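The rental pitch that almost convinced me

2018-02-10

Skuvetar would like you to stop buying robots. Or rather, it would like you to put off buying one until you have rented its teaching kit, a pair of hand-held grippers that a person works at a table while the movements are stored for a machine to learn from later. The firm calls the service Sumau. The starter month costs £279, which pays for two grippers, the software and a telephone line to someone in Drellham who picks up on most mornings.

I like the basic thought. Programming an arm to tidy a drawer is slow and dear, and a person with a free afternoon can show the same job dozens of times. My trouble is with the brochure, which says that 156 demonstrations are enough for "most household tasks". Which tasks? I asked Abbas Babaei, who sells the thing, and he offered to send me a list. That was in December.

So I went to see it used. Yaa Essien has taught machines to sort small parts for long enough to be rude about most of the tools, and she was fairly rude about this one. The grip is fine, she said, for the first hour. After that the weight sits in the wrist. She also finds the cables a nuisance on any job where the hands have to cross, and the brochure shows no cables at all.

What she does rate is the feel. Squeeze and the fingers close, let go and they open, and you stop thinking about it quite soon. I had a turn and would agree, though I was slower than I would have been with my own hands, and everything I fumbled went into the record along with everything I got right. The software will let you throw out a bad attempt. It will not tell you which ones were bad.

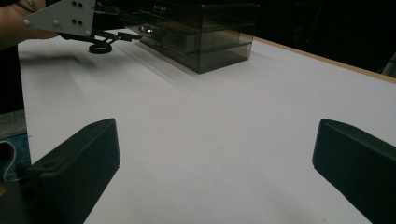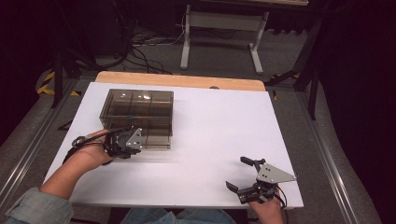
The smoked plastic box and the two hand-held grippers.

Then there is the matter of who owns the recordings. The contract runs to 18 pages and the answer is on the last but one: you do, but Skuvetar may use them to improve its own products. Babaei calls this normal. Abubakari, the only rival I could find at a similar price, asks for no such thing, though it does want a deposit of £2,000 and offers no help by telephone.

I would rent Sumau for one month, with one dull job in mind, and read the contract first. I would not sign up for the year until that list of tasks arrives.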